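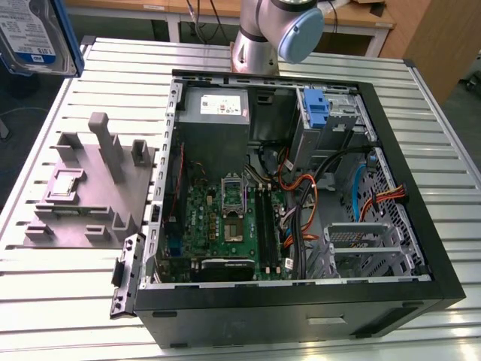

Last changed: 19 July 2023 by Heike Lindemann

Ticket 125: Drive swap, desktop tower, station Gresport
Status: open
Assigned: Phong Khổng

Reported by Wálter Tello: arm stalls on the 3.5-inch drive when the tower is on its side. Cell software is Skudura, unchanged since March.

Log

Tello: Ran 36 attempts with the side panel off. 11 stopped before the bracket. Force limit trips each time. Rigid parts are not the trouble. The light blue SATA cable curves along the drive cage wall and the planner treats it as free space.

Khổng: Raised the approach height. Fewer trips, cycle time now up to 105 seconds. A technician does it faster without looking at the wiring twice.

Quách: Please keep the CPU socket out of the path. The bracket is up and the contacts are exposed. Added a keep-out zone over the board.

Lindemann: Willus asked if the cell can take over the repair bench. Answer for now: it can place a drive if someone dresses the cables first. It can't dress the cables.

Next: retest with the power leads tied back, then with them as found. Log both under this ticket.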